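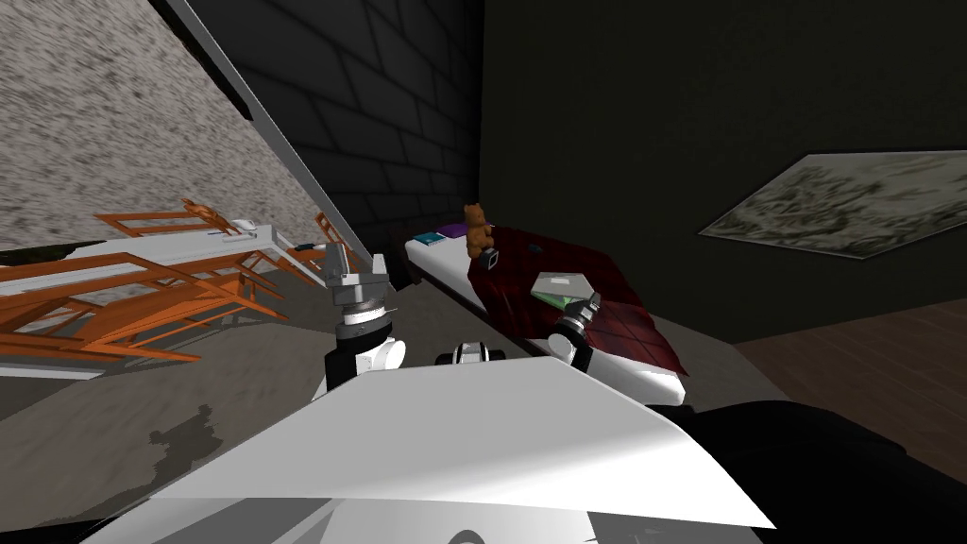 Zela Rooms is a set of simulated rooms for collecting two-arm demonstrations, the kind you feed to a policy that has to learn household work. You sit at the Dernov console, pick a room, and steer both arms of the virtual robot from its own point of view. The rooms are messy on purpose. In the bedroom set you work over a dark red blanket with folds in it, a teddy bear sits past your grippers, and there's an orange wooden frame tipped over on the floor to one side. A learner that has only ever practiced over a bare tabletop gets confused very quickly by bedding, and we wanted people to be able to gather that kind of practice without owning a bed, a bear and a robot!

What you get

Zela Rooms comes with 12 base rooms. Every room can be reshuffled before an episode, so objects move, lights dim or brighten, and the robot starts from a slightly different spot. You can lock any of these if you need matched episodes, or let everything drift and collect as much variety as you can stand. We like to let it drift.

Each episode stores the view from the robot, the joint positions of both arms, how far each gripper is open, and the true position of every movable object. That last one is the great luxury of working in simulation. If you want to check whether the bear ended up on the pillow, you look at its position and you know — no squinting at video, no second person scoring by eye.

Two arms, one operator

The console has two hand controllers, left and right, with a trigger on each for closing the fingers. Most people find the left hand lags behind at first and then catches up during the second session. There is a practice mode that records nothing, and we'd suggest spending a good while in it. Early episodes from a nervous operator tend to be full of pauses, and the learner will copy those pauses faithfully.

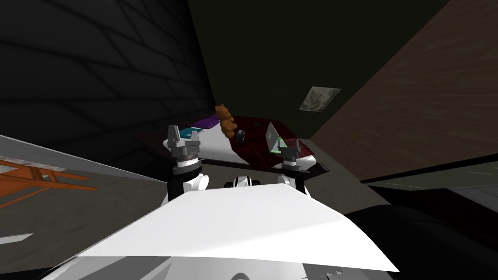
Bedroom tasks are written as short plain sentences, such as "put the bear by the pillow" or "straighten the blanket." You can write your own and attach them to any room. An episode ends when the operator presses the foot pedal, and a small form asks whether it went well, went badly, or should be thrown out. Please keep the ones that went badly! They go into a folder of their own, and plenty of training recipes can make good use of them.

A note on blankets. Soft things are the hardest part of any simulator, and ours are good but they are still simulated. Folds hold their shape nicely under light contact. If you drive both grippers into the cloth at full speed you can get it to stretch in ways that cloth doesn't, and the recorder puts a flag on that stretch of the episode so you can trim it later. The December update made the flag a lot less jumpy than it used to be.

Making a good set

Start with 100 episodes of one task in one room, train something small on them, and watch where it fails. Then collect more of exactly that. It's tempting to go straight for a giant pile, but the early look tells you so much — maybe your operators always come in from the right, or always reach for the nearest object first. The session viewer plots every hand path in a room on top of the others, which makes habits like that jump out.

If several people are collecting, use the Kozan scheduler. It hands out rooms and tasks so that no single operator owns a whole task, and it keeps a running tally of what is still thin.

Specifications

Base rooms: 12
Movable objects in the library: 46
Operators per site license: up to 8
Arms: two, each with a two-finger gripper
Views: robot's own view, plus one free view you can place anywhere
Task text: English, free form
Works with: Dernov console, Kozan scheduler, Brillmont storage boxes

In the package

Zela Rooms software, two hand controllers, foot pedal, cables for the Dernov console, and a printed getting-started booklet. The Brillmont storage box is ordered separately. Episodes can also be written to any ordinary drive, as long as it stays connected for the whole session.

Page updated Tue 22 August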